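Visit to the robot learning lab at Sturnasberg

Posted November 21, 2025

I came to Sturnasberg with the early train and I had one hour too much, so I walked up from the station. The institute is on the hill behind the old brewery. It was the yearly open day for people from industry and from the technical schools, and I went for our small newsletter, which is read mostly by people who maintain machines and who ask me often what "learning robots" means in practice. I am a maintenance planner myself. Please read this report with that in mind, and forgive me if a specialist would say some things in a different way.

At the desk we got a badge and a sheet with the program. We were 20 visitors in my group, from packaging, from a hospital laundry and from two schools. The morning had a welcome talk, which I will leave out, and then three stations: the test hall, the simulation room, and a short discussion with coffee. The group of the institute which works on grasping is called Andel, after the first arm they had. The arm does not exist anymore but the name stayed on the door.

The test hall

The hall is smaller than I expected. There are two cells behind clear screens, each with one arm on a steel base. The staff member who led us asked that we stay behind the yellow line, and then she started the demonstration. A flat panel was put on a stand, at an angle, and the arm had to take it by the edge and lay it down on a table.

It sounds easy. In our plant we pick flat parts every day, but we do it with suction, and the parts always arrive in the same place. In the hall the panel was placed differently each time, by a visitor who was invited to turn it as he liked. The arm moved slowly. Two times it took the panel well. On the next attempt it came too low, touched the lower corner and stopped, and the program moved back by itself and tried again from the other side. I was glad to see this failure, as it showed me more than the good attempts.

The problem they study is the following. The arm in this cell sees with one camera that looks along the gripper. When a flat thing is turned strongly, the camera sees a narrow shape, and if there is a picture or a strong pattern printed on it, the program can take a line in the pattern for the real edge. Then the fingers close in the wrong place. They told us that with plain white panels the older program worked well, and that it became bad as soon as somebody brought in a panel with a photo on it.

The simulation room

The second station was a room with tables and screens, and it was much quieter. In this room the method is made. The group calls it Mangubat. I asked for the meaning and was told that it comes from a colleague's home region and that it is not an abbreviation.

The idea, how I understood it, is to train the program in a simulated world first, and to change the surfaces there all the time. The shape of the panel and the position of the gripper come from a physical model. The picture on the face of the panel comes from a large collection of images: stone, cloth, leaves, rust, old posters. For each training attempt a new one is put on. The program gets a reward only when the fingers close on the real edge, and so it must learn which lines belong to the shape and which belong to the print. The panel is also turned to steep angles more often than would happen by chance.

We could sit at one of the screens and step through the attempts one after another. I stayed at this screen for a long time.
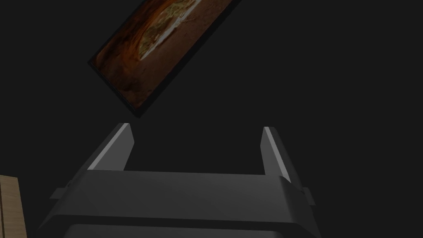 A view from the Mangubat simulation. The gripper is open, with the patterned panel at a steep angle beyond the finger tips.

In views like this one I understood the difficulty better than from the talk. The panel has a thin black border, and inside it are curved bands of orange and brown, with one light streak that goes diagonally across. I am a human with normal eyes, and still the light streak was what I looked at first. A program that has learned to search for the strongest contrast would probably go there too. The border is dark, and so is the background.

One visitor from the hospital laundry asked why the background is so empty, as a real hall is never like this. The answer was that they begin with an empty background and later add walls, lamps and clutter in stages. They had tried to give the full clutter from the first day, and the training took much longer and ended at a lower level. This was the one point where I heard a real discussion between the staff, because a younger member of the group believes that the stages are not needed if the training is long enough. They did not agree and they said so in front of us, which I found nice.

The result

On a poster next to the door they show the main result. They made 300 real grasp attempts in the hall with printed panels that were never used in the simulation. The poster compares the old program with the new one, and the new one takes the wrong line clearly less often. The biggest improvement is at the steep angles. For panels that stand almost flat to the camera there is nearly no difference, and the poster says this openly in its own paragraph.

I copied down the limits of the method too:

Shiny panels are still difficult. A reflection moves when the camera moves, and the simulation does not copy this well enough yet.

Thin and soft material, such as foil or cardboard that bends, is not included. The model knows only stiff panels.

The gripper must be the same type as in the simulation. With other fingers the training has to be done again, and this takes some 6 days on their computers.

The last point was important for the people from packaging, who change the fingers often. One of them works with Plasex trays, and he asked if the method would be good for these. The trays are stiff and printed, but they are also shiny, so the answer was a careful "partly." He was invited to send a box of them for a trial in January.

Coffee and questions

In the discussion I asked my own question, about maintenance. If the fingers are worn, or if somebody has bent one a little, does the program notice it? It does not. It expects the fingers to be where the model says. The group checks them by hand with a gauge before each series, and they have changed fingers 2 times this year. For our readers this is maybe the most useful information of the day. The gauge check should be in the maintenance plan from the beginning, and I would write it there before the first panel is moved.

Another question was about the cost of the simulation. They could not give a price, but they explained that the most work is to measure the real gripper and the camera position exactly. The pictures for the surfaces are cheap in comparison. If the camera is mounted a little wrong, the real arm is wrong by the same amount, and all the training cannot repair it. They now have a mounting plate with pins so that the camera always comes back to the same position after cleaning.

The students from the schools wanted mostly to know if they can come for an internship. They can. The group takes students who can write simple programs and who are patient with measuring, and applications go through the office on the ground floor.

Practical notes for those who want to go next year: the registration is free, but the groups are small and ours was full early. The bus from the station goes only every hour. Closed shoes are required for the hall, and one visitor in sandals had to borrow a pair. Taking pictures is allowed in the simulation room and not in the hall. The handout with the poster text can be asked for at the desk, and I have one copy in our office if a reader wants to borrow it.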